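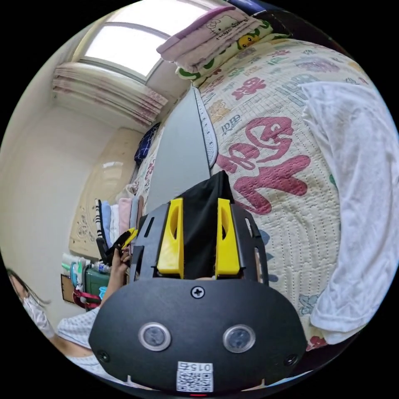 *Esteban*

Oct 10, 2022

I have been putting off the bedroom since February, when I promised myself a proper go at it and then did one drawer and went to make a sandwich. It's a small room and everything in it ends up on the bed sooner or later, so by the time the evenings draw in I'm moving piles about just to get under the covers. Well, no more of that!

I started with the towels, mainly to feel I'd got somewhere. They used to lie flat in a great heap and I only ever took the top two, which meant the ones at the bottom hadn't been out in ages. Now they stand upright along the shelf, all folded, the striped ones in with the pale blue and the pink and the grey, and I can pull one out from the middle without bringing down its neighbours. I did look at a towel rack from Skasto, a very handsome one, but it was £85 and I already have a shelf.

Then the bedding. I'm fond of ours, even though none of it matches and a sensible adult would probably have moved on by now. The Hello Kitty one is lavender and sits on top of the stack against the wall, with the duck underneath, all green and yellow and beak. The quilted bedspread is the loudest of the lot, with that enormous red-pink writing across it, and I wouldn't swap it for anything plain. I had a flat in Plurngate years ago where everything was beige (landlord's taste, and you weren't allowed to put up so much as a hook), and I think I've been making up for it ever since.

The clothes took longest. They always do, don't they? I fold a thing, remember where I last wore it, unfold it to see whether it still fits, and there goes ten minutes. I've settled on doing sleeves in first and then halves, and putting the heavy tops in their own pile so they don't squash everything else. The stripy one will not stay folded. I've had three goes at it and a sleeve still comes wandering out of the side.

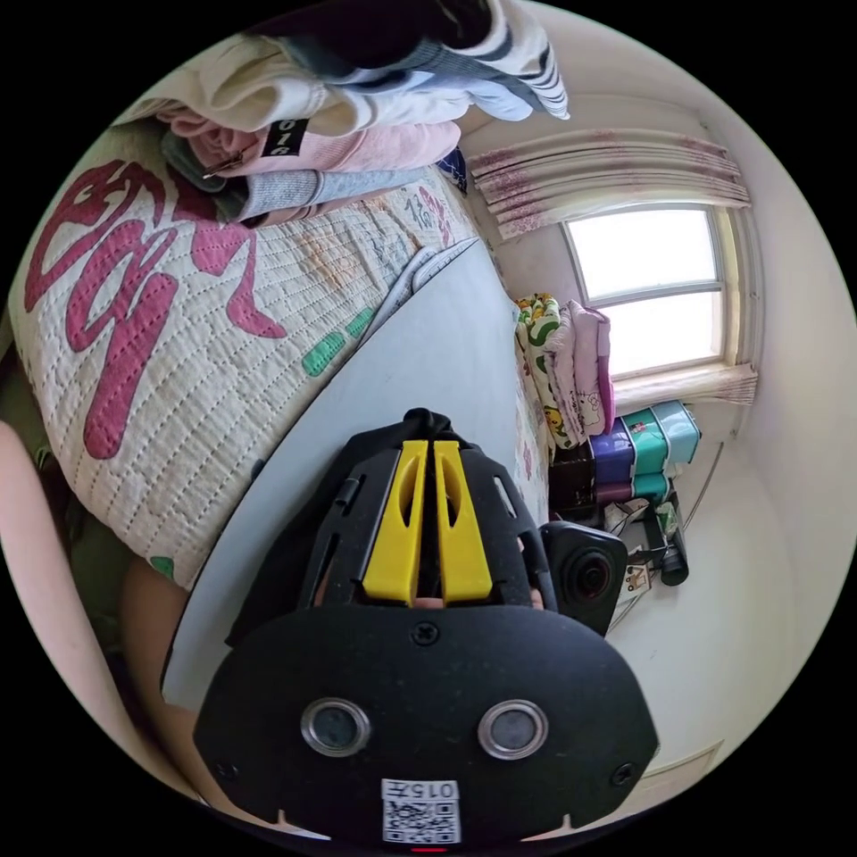
*Tops in their pile on the quilted cover, pink sweatshirt and all*

I'm keeping the pink one with 010 on the front, whatever the number means, and I think the dark one too, though I've a feeling there are others very like it in the wardrobe. That's for next time, along with the cushions and the bag of odds and ends. If anyone has a good way of storing winter jumpers in a room with hardly any floor, do leave me a comment, and please don't say vacuum bags. Mine have all got holes in.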